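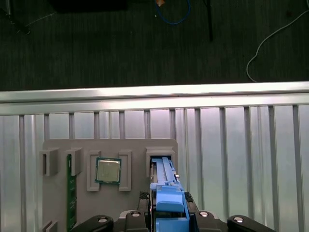
September, morning

Remote sessions on the PC parts plate, second round. The plate is back on the ribbed panel and bolted up the same as before. Started at 9.15 after the usual fuss getting the Zasent controller to talk to the arm. It wants the pendant switched on first, then the controller, then the laptop. Have put this on the label on the pendant.

Aim for today was clean demonstrations of the pick from the upright holders. The CPU nest stays out of it for now. We'll come back to that once the slot holders are behaving.

Notes on the blue part. It sits in the big holder on the right and the fingers take it by the lower end. If the grip is too far up, the part tips as soon as it starts to move and the notches catch on the side of the holder. If it's too low, there isn't enough length in the fingers to stop it swinging. Best results came from closing slowly, waiting a beat, then pulling straight out along the length of the part. Any sideways movement before it's clear and it binds. When it binds, back off and open the fingers. Do not try to wiggle it free, as the wiggle ends up in the recording and the Manholm policy has already learned enough bad manners from us.

The wrist view is harder to drive from than the side view, because the fingers hide the end of whatever they're holding. I did the first lot from the wrist view alone and the later ones with both on screen. Using both was quicker but I kept looking at the wrong one. The trained policy only gets the wrist view, so the person driving should probably stick to that where they can. Open to argument.

Hand guiding: tried it for a while before lunch with the arm in free mode. Good for the approach, poor for the grip. You can feel where the holder is, but your own hand pushes the wrist off line when you press the close button. Remote control gives a steadier close. My suggestion is to guide by hand for the waypoints and do all the recorded runs by remote.

Gripper force turned down from the setting Nasr used for the metal brackets. At the old setting the fingers pulled the part slightly askew. The lower setting holds it fine. Memory module needs a separate setting again, lower still, and I haven't settled on a number. Please don't run it at the bracket setting.

Runs: threw out 2 from this morning. One had the part dropped on the way out, the other had me stopping halfway to answer the phone. Both are in the reject folder with a note. The total we owe Vandier is 1,000, so there's a long way to go and we need to be fussy now while it's cheap.

The CPU needs to be squared up in its nest before each reset. It was sitting at a slight tilt and I left it, as nothing today touched it, but it'll matter when we start on that pick.

To do:
Straighten the CPU and check the nest rails for burrs.
Tidy the cables on the carpet behind the rail.
Find a grip setting for the memory module.
Rename this morning's files, the clock on the laptop is an hour behind.
Ask whether we record the return to the holder as its own task or as part of the pick.

Packed up at 3.40. Arm parked, pendant on charge.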